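The rack came down

In March the arm pulled the clothing rack over. I was standing on the far side of the table and was not hit. I have put off writing this up for long enough, and two people running similar setups have asked me what happened, so I'm putting it down in one place.

The setup first. The arm is a small six-axis one bolted to a Rovodeck base. The job was to take hold of a garment hanging on a rail, draw it out from the others and bring it over to the table. The policy was trained on recordings I made by hand with a Stullo gripper, the kind you hold yourself, with the camera on it and the same jaws the arm has. I had 492 recordings at that point. Most were shirts and thin cotton things. Only 14 were heavy knits, and I knew that was low.

The run started a little after four in the afternoon. The first few garments went fine. Then I hung up a ribbed knit that wasn't in the recordings and started it again. The jaws closed on the bottom of it, the arm backed away, and the fabric stretched. Knits stretch a lot, so for a second or so it looked normal. Then the hangers slid together at one end of the rail and locked into each other, and the arm kept going. The whole rack leaned toward it. I hit the stop at the moment the near legs were taking all the weight, and the stop worked, but the rack was already past the point where it would have gone back by itself. It landed across the edge of the table and took a monitor with it.

The damage was one monitor, a bent upright and a stripped thread in the wrist mount. The knit survived.

My first guess was the policy. I had thin data on knits, it was a new garment, and it seemed obvious. I went back through the log in Inby that evening and the policy had done pretty much what the recordings taught it. It asked for a slow, steady move away from the rail. The commanded path was smooth and not far from what my own hand does. If the hangers had stayed apart it would have been a decent pull.

There were two real problems, and both were mine.

The first was the force limit. The arm controller has one, and I had it set to 20 newtons for all the early work. A while before the accident I was testing with a dummy load and kept getting nuisance stops, so I made a second config with the limit switched off. I meant it for that one test. The launch script takes whichever config was saved last, and the last one saved was that one. I ran nearly two weeks like this without noticing. Thin shirts never pull hard enough for it to matter.

The second is harder to fix. When I do the pull by hand and something snags, I feel it right away. I ease off, or I turn my wrist a little and come at it from a lower angle. All the recording keeps is the camera view and how the gripper moved. It has no idea how hard I was pulling. So in the data a snag looks like a short pause and a small change in direction, and it happens for no reason the policy can pick out, unless it can see the hangers bunching. In a lot of my recordings the hangers are at the very top of the view or blurred by the movement.

I watched all of the knit recordings again, plus a pile of the others. Snags were in there. I had even thrown several away when I cleaned the set, under the label "messy pull." Those were exactly the ones where I backed off. I had been cleaning out the part that showed what to do when a garment doesn't come.

I also had the rack standing free on the floor. It was a cheap one with a narrow base. I had looked at it plenty of times and thought it should be held down, and hadn't done it.
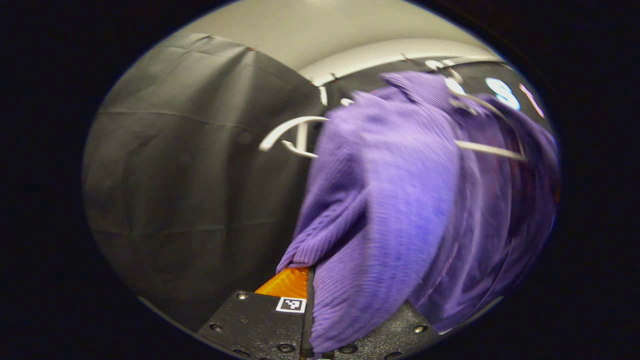 J. Steinbach

Purple knit in the jaws by its lowest fold, on the hand-held gripper, with white hangers crowded up near the top of it. It's a good garment for this problem. The weight hangs in folds and hides most of what the hangers are doing, and in a pull like this the upper part blurs.

What I changed:

The force limit now lives in the launch script and not in the config. If it isn't set, the arm doesn't start. The limit is back at 20, and I have a separate lower one that slows the arm down before it gets there. I checked both by clipping a luggage scale to the jaws and pulling.

The rack is screwed to a board and the board is clamped to the floor rail. I tried to tip it by hand and gave up.

The stop button moved. It was on the table, which meant leaning toward the arm to reach it. It now hangs on a cable at my side of the room, well outside the reach of the arm plus the length of whatever it might be dragging. I had measured the safe distance from the jaws before and forgotten that a garment adds to it.

I have stopped deleting snagged pulls. They get tagged and kept. For new recordings I crowd the hangers on purpose in some of them, and when I feel a snag I let the fabric go fully slack before trying again, so that the pause is long enough to show up as something.

I did 3 test sessions after that with the policy unchanged and only the limits in place. The arm stopped itself on a jammed hanger in the second one, with the rack still standing. After the stop it just sits there holding the fabric tight, which I don't like. If the jaws open under tension the garment snaps back, and if they stay closed somebody has to walk up to a loaded arm. For now I back it off slowly in manual mode until the fabric hangs loose, then open the jaws – slow, but I haven't found anything better.

The wrist mount still has the old thread in two of its holes. I have inserts on order and the arm stays on light shirts until they're in.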